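**Sale of wooden toys at the Skusham hall: table rules**

**hallsec_skusham:** Members are reminded that tables for the April sale are limited to 30. Applications close once all are allotted.

**pinefold:** May wooden goods share a table with knitwear? The Fosesus rules forbid it.
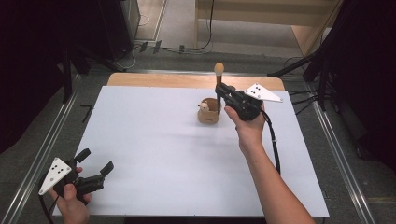 *Small wooden cup and a peg with an egg-shaped knob.*

**gil_crafts:** I must disagree with pinefold. The Fosesus rules forbid food only.

**hallsec_skusham:** Sharing is permitted. Both names must appear on the form.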